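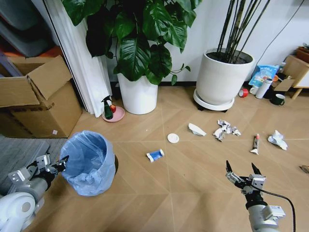
Page last changed: 30th July

Wax finish trials, Killard workshop notebook

I meant to write this up in February when the first boards were done, and then the bench got busy and the notes stayed on the backs of envelopes, so forgive me if the order wanders a bit. I've gathered up as many of the envelopes as I could find (one had a shopping list on it, which I've left out).

What I wanted to know was whether the soft wax we've been making up ourselves could stand next to the Jernmont paste, which is lovely stuff but dear, and which takes an age to arrive. Our own mix is beeswax and carnauba in turpentine, warmed in the old double pan. I used 65 g of beeswax to 1000 ml of turps for the first batch and it was far too thin, more of a polish than a wax, and it ran straight off the brush. I've kept the jar all the same, as it does very nicely on tool handles.

The second batch I thickened by eye, adding beeswax a knob at a time until a cooled drop on a saucer held its shape, and of course I didn't weigh what went in. Please don't do as I did! If anyone makes it again, weigh the pot before and after and write the difference in here.

Test boards were ash, oak and a bit of the Mthembu offcut, all planed and then sanded to the same grit. Two coats each, buffed with the grey cloth, left for a night between coats. The oak took both waxes beautifully and I really can't tell them apart, even holding the boards up at the window. The ash is another matter. Ours has gone a shade yellower than the Jernmont, and there's a slightly draggy feel under the thumb, as though the turps hadn't quite all gone off. I left it up to 7 days and it improved, though not as much as I'd like.

The Mthembu piece surprised me. It drank the first coat as if I'd put nothing on at all, and the second sat on top and went cloudy near the end grain. I rubbed it back with a drop of turps on a rag and began again with a much meaner coat, and that was far better – a soft low shine, with the grain standing up nicely. So thin coats on that timber, and patience, which I know is not my strong suit.

Water rings: a wet mug left on each board over lunch. Oak fine with both. Ash marked with both, ours a bit worse, and it buffed out after a second go with the cloth. I haven't dared try it on the Mthembu yet.

Still to do: a batch with less carnauba, to see if that cures the drag. Ask Selo whether they'd sell us the paler beeswax in a small block. Rags with turps on go flat on the outside line to dry, never scrunched up in a heap, please.

Boards are on the top shelf by the window, labelled in pencil on the back.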